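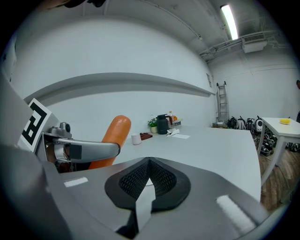

Fisheye view off the hand-held gripper, table ahead, marker on the left.

Widunex replay and labeling tool, version 3. Used it daily since October, so this is a long-term review, not a first look.

What it does: takes the video off a hand-held gripper, finds the marker, works out the camera path, spits out clean episodes you can train on. Runs local. No cloud account needed, thank you.

Install. Painless on my desktop, a mess on the laptop. Wanted an older graphics driver and didn't say so until the first crash. Fixed in one evening. The manual still has the old steps in it, go to the Plotow forum instead.

Tracking is the reason to buy. Fed it 274 clips from the first batch, 129 of them through the old Arthur pipeline too for comparison. Arthur dropped 11 of those. Widunex dropped 3. White table, white wall, not much for the tracker to hold on to, so I expected worse. The fisheye calibration step is good, does the edges properly, and it saves per camera so you only do it once. Bad calibration gives you a straight up refusal with an error code. Fine by me, Arthur would just hand you garbage and smile.

Marker detection: solid when the marker is tilted, less so with glare. There's a threshold slider. Leave it alone for the first day.

Now the bad stuff.

The timeline. Scrubbing lags on anything long, and zoom jumps back to the start if you resize the window. Reported it twice. Undo only goes one step, wich is painful when you're trimming episodes late at night.

Export. Two formats, and the second one writes the gripper width in millimeters while the first uses meters. Not in the docs. Cost me a whole training run, policy closed on thin air every time. Check your units!!

Planning preview is a toy. Shows the arm path, ignores the table. I still use Etdale for that and probaly will for a while.

Batch mode from the command line is great, though. Point it at a folder, go eat, come back to a log that makes sense.

Price is OK for a lab, steep for one person. Support answers in a day or two.

Four stars. Would be five with a working timeline. Will update when the next version lands.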